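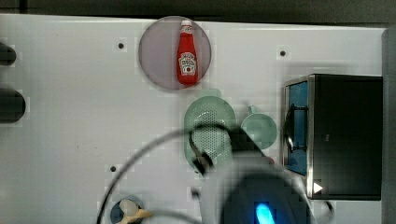

Figure 1. Ketchup bottle on a round plate, top view.

3. Method

Play records for the Skiltmont football team were taken from the Warnidberg league site and entered by hand into a spreadsheet. The sample covers 8 regular season games and 326 defensive snaps. Plays cancelled by a penalty were left out. Each snap was labelled by coverage type (man or zone) and by the number of defensive backs on the field.

Labelling was done by Ezequiel Gallegos and checked against game film from Forkarville. Where the film and the play record did not agree, the film was used.

4. Results

Five or more defensive backs were on the field for 218 snaps. Zone coverage was the more common call on third down, and completions against it were mostly short. The longest gain allowed in man coverage was 30 yards, in the away game at Biswas.

5. Limits

Labels for disguised coverages are uncertain, as the film angle does not always show the deep safety. Wind and field condition were not recorded. The playoff games in December are not part of the sample.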